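4. Griklow zum ersten Mal einrichten

Schön, dass Sie bis hierher gekommen sind! Die Basisstation hängt, das Netzteil steckt, und die kleine Leuchte an der Vorderseite blinkt hoffentlich schon gemütlich vor sich hin. Jetzt bringen wir Ihre Gartenbewässerung ins Heimnetz und legen den ersten Gießplan an. Nehmen Sie sich dafür ruhig 30 Minuten Zeit, am besten am frühen Abend, wenn im Garten gerade nichts anderes läuft.

4.1 Basisstation anmelden

1. Drücken Sie die Taste »Verbinden« an der Basisstation, bis die Leuchte grün pulsiert.
2. Öffnen Sie im WLAN-Menü Ihres Rechners das Netz »Griklow-838«. Ein Kennwort wird beim ersten Mal nicht verlangt.
3. Rufen Sie im Browser die Adresse auf, die auf der Innenseite des Gehäusedeckels steht, und wählen Sie dort Ihr eigenes Heimnetz aus.
4. Geben Sie Ihr WLAN-Kennwort ein und klicken Sie auf »Übernehmen«. Die Station startet nun neu.

Hinweis: Pulsiert die Leuchte nach dem Neustart orange, hat sich meist ein Tippfehler ins Kennwort geschlichen. Wiederholen Sie dann einfach die Schritte 1 bis 4.

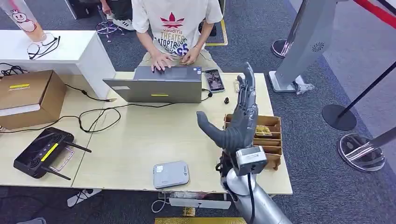

4.2 Den Gießplan anlegen
Ein Gießplan besteht bei Griklow immer aus einem Ventil, einer Startzeit und einer Dauer, und Sie können für jedes Beet einen eigenen anlegen (auch für den einen Kübel auf der Terrasse, der immer Durst hat!). Wir empfehlen, dafür in Ruhe am Tisch mit dem aufgeklappten Laptop zu arbeiten, denn die Wochenübersicht ist auf dem Telefon doch recht klein geraten. Als Startzeit hat sich der frühe Morgen bewährt, etwa 5:30 Uhr.

1. Wählen Sie unter »Ventile« das gewünschte Ventil aus und geben Sie ihm einen Namen, zum Beispiel »Tomaten«.
2. Tragen Sie Startzeit und Dauer ein.
3. Markieren Sie die Tage, an denen gegossen werden soll, und speichern Sie den Plan.
4. Klicken Sie auf »Probelauf«. Das Ventil öffnet für eine Minute und schließt von selbst.

Vorsicht: Drehen Sie den Wasserhahn vor dem Probelauf langsam auf und prüfen Sie alle Schlauchverbindungen mit der Hand. Lösen Sie niemals eine Kupplung, solange die Leitung unter Druck steht.

Hinweis: Griklow merkt sich Ihre Pläne auch bei Stromausfall. Im April, wenn nachts noch Frost droht, lassen Sie die Pläne bitte pausiert und die Leitungen entleert. Den Schalter »Winterpause« finden Sie ganz unten in der Wochenübersicht.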